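Small frames for a hallway wall, glass or acrylic?

hallmoss
Putting up a row of small frames in our Clidgate rental. Koltum sells them with glass for 8 dollars each, acrylic for 2 less. Thin dark border on all of them. 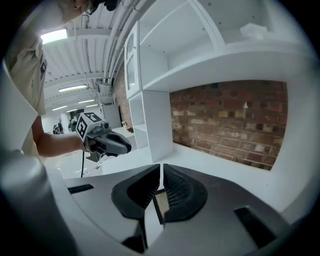 Does acrylic scratch when you dust it?
It does with paper towels. Use a soft cloth.

brackenjay
I'd pay for glass. My acrylic ones went cloudy by January.

tinplate99
Disagree. Glass is a pain if one falls, and the light ones stay up on adhesive strips. Mine are still clear.

hallmoss
Leaning toward acrylic then. Black frame, light brown cardboard back.
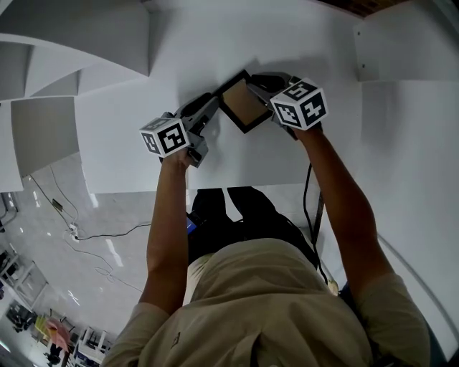 Similar threads
Georgiou mat board, worth it?
Fallum picture rail on plaster walls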